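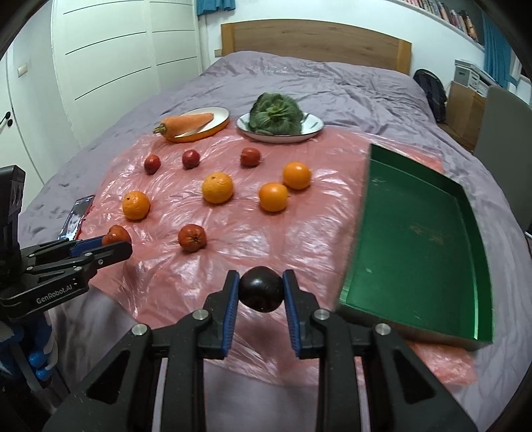 **Tracking drift on soft surfaces: is the Jotora 4 claim real?**

**pelmet_k** · 2022-05-11

The release notes for Jotora 4 say the pose tracker "handles deformable backgrounds." I'd like to know who tested that and on what. We ran it on 59 two-handed pick episodes, fruit and vegetables on a plastic sheet over a duvet, and 13 of them came back with the left and right trajectories disagreeing by more than the width of an orange. In a couple, the grippers pass through each other in the replay.

Same config as the tabletop set, which was fine. Loop closure on, 2000 features per frame, gripper mask on. Before I spend another evening on it, has anyone gotten clean output on bedding? I mean your own logs. I've seen the demo reel.

---

**Drywall_Otter**

Your feature budget is the problem. At 2000 you're taking every glint off the plastic and every fold in the duvet, and those are the points that move. Drop it way down and force a spatial spread, so you get corners from the shelf and the headboard. Those stay put.

---

**pelmet_k**

Tried that first. Fewer features made the close-up part of the grasp worse. When the tool tips down toward the fruit, it loses most of the background and there's hardly anything left except sheet and produce.

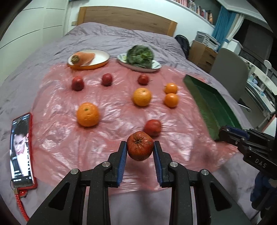 *Jaws closed on an apple, stem end up. Book spines top right, phone lit up on the left side of the sheet.*

Even with the books and the headboard in view like that, the tracker gave more weight to the sheet than to the shelf. I dumped the inlier map for that one. Most of the green dots are on pink plastic.

---

**Si-eun Ham**

I maintain the Lins exporter, so I get the bug reports when this goes wrong downstream. Two things I'd check:

1. The gripper mask. The default only covers the tool the camera is on. The second gripper comes in from the side with printed or raised lettering on it, and lettering is full of nice sharp corners. If those count as background, one hand's motion leaks into the other hand's pose.
2. The phone. A lit screen is a high-contrast rectangle that may change content. Mask it if you can.

I wouldn't blame the duvet until you've ruled those out.

---

**pelmet_k**

Number 1 is a good point and it annoys me that it isn't in the docs. Rerunning with a hand-drawn mask for the second tool on the bad 13.

---

**tusstead_mike**

We use Jotora at Tusstead and haven't had any trouble. Sounds like calibration. Did you redo the fisheye intrinsics after updating?

---

**pelmet_k**

Yes. Same intrinsics file, same reprojection error, and the tabletop set still passes. What surfaces are you on?

---

**tusstead_mike**

Steel benches mostly.

---

**Drywall_Otter**

So, not this.

---

**gravelbed**

I'm going to be the grump. Why are we asking a tracker to fix this? Somebody decided a policy should learn from fruit on a bed, and now every stage has to be robust to it. What's it going to learn about releasing an orange onto something that sags? The height at contact is different every time. Even with perfect poses I doubt it transfers.

---

**Si-eun Ham**

I disagree. People put things on beds. If a planner only works on rigid surfaces, I'd like to find that out from data. Contact height can be labeled from jaw width and velocity, you don't need a flat plane for it. Broltano's segmentation script does it that way.

---

**gravelbed**

Broltano's script also marks every pause as a grasp. I had a tray "picked up" four times while it sat there.

---

**Si-eun Ham**

There's a minimum jaw travel setting for that. It's off by default, I'll give you that one.

---

**pelmet_k**

Results from the rerun. With the second gripper masked, nine of the 13 now agree between hands. Masking the phone as well changed nothing I could measure. The remaining four all drift in the same place, when both tools are low over the sheet together.

So the biggest win was a mask I drew myself, and "handles deformable backgrounds" still looks like marketing to me. Filed an issue asking what their test set was.

---

**Drywall_Otter**

For those four, try cutting the episode at the low part and anchoring each side separately to the start and end poses. Ugly, but the error stays inside one segment.

---

**pelmet_k**

I'd be interpolating through exactly the part the policy needs. I'll probably drop them. If the Jotora folks answer the issue, I'll link it in here.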